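Ticket: Stock sheet loses lot numbers after import
Site: Mevidholm
Product: Plullora (stock and ordering)
Raised by: Mieke Vandenberghe
Assigned to: Uninov second line
Priority: Normal
Status: Closed

Opened Thu 2 August

Problem as reported

When I import the monthly stock sheet into Plullora, the lot number column comes through blank for some of the rows. The item name, shelf, quantity and expiry date are all fine. No error is shown. The import screen says "Completed" with a green tick, and the problem only turns up when I open the items one by one or run the lot report.

This month the sheet had 34 rows and 11 of them lost their lot number. Last month I did not check, so I can't say if it was the same then. I have typed the missing numbers in by hand for now, but the next sync with Boros, our supplier's ordering system, blanks them again.

Steps I take:
Save the stock sheet as CSV from the spreadsheet program.
Go to Stock, then Import, then Replace existing.
Pick the file, leave all the settings as they are, press Start.
Wait for the tick.

Tried so far: logged out and back in, a different browser, a different computer, saving the file under a shorter name. No change.

Reply from support

Thanks for the clear report. Could you send us the CSV file exactly as you import it, without opening and saving it again? Opening it in a spreadsheet can change the contents. Please also tell us which version is shown under Help, About, and the names of two or three items that are affected.

Reply from Mieke

File uploaded to the ticket. Version is 3.20. Affected items include cotton wool, gauze squares and paper tape. Items that are not affected include gloves, all sizes, and the hand wash. I can't see what the first group has in common. They are on different shelves and were ordered at different times.

The item record for cotton wool also has a note field and attachments. Those survive the import. Both pictures currently attached to it are below, copied out of the record. 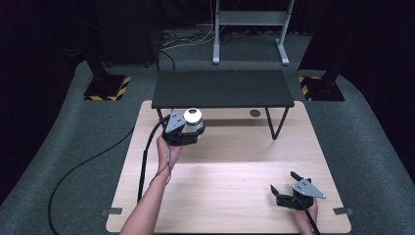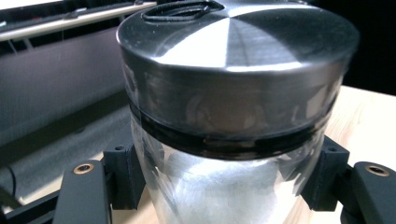 Item record attachments. Second picture: jar with steel screw lid, white contents.

Reply from support

Thank you. Attachments are stored separately from the item fields, so it is expected that they stay in place when the fields are replaced. We have left them out of the rest of this check.

We have looked at the CSV. The affected lot numbers all begin with a zero and have a space in them, for example "0 4471". The unaffected ones begin with a letter. Plullora guesses the type of each value on import. A value made only of digits and spaces is treated as a number, and if it then can't be read as a number it is dropped. It should be kept as text. We have been able to repeat this on our test system with your file.

Please try the following and let us know the result:
Go to Stock, Import, Column settings.
Find the line for Lot number. It will say Automatic.
Change it to Text.
Tick Remember for this site.
Import the same file again with Replace existing.

Please pause the Boros sync before you do this. It is under Connections, and the button is called Hold.

Reply from Mieke

Done. The lot numbers are now all there after the import, including the 11 that were missing. I ran the lot report and compared it with the paper list, and they match.

I then took the hold off and ran the sync with Boros, and the same 11 went blank again. So the import is right but the sync is not.

Reply from support

That makes sense. The sync uses its own column settings and does not read the ones you changed. They can't be edited from your side in this version. We have changed the Lot number column to Text on the Boros connection for your site. Please import once more, then sync, then run the lot report. There is no need to put the hold on this time.

Reply from Mieke

Imported, synced, report run. All 34 rows have a lot number. I synced a second time straight after to be sure and they stayed.

Two questions. Will I have to do this again after an update? And can the import screen show a warning when it drops a value? The green tick is misleading.

Reply from support

The settings on both sides are saved against your site and are kept through updates. If you add a new connection, the Lot number column on it will start as Automatic, so ask us to change it when it is set up.

The missing warning has been logged as a separate fault. A fix for that and for the type guessing is planned for the October release. Until then, we suggest running the lot report after each import.

Reply from Mieke

Fine, I will do that. You can close this one.

Resolution: Lot number column set to Text in site import settings and on the Boros connection. Fault logged for silent loss of values on import.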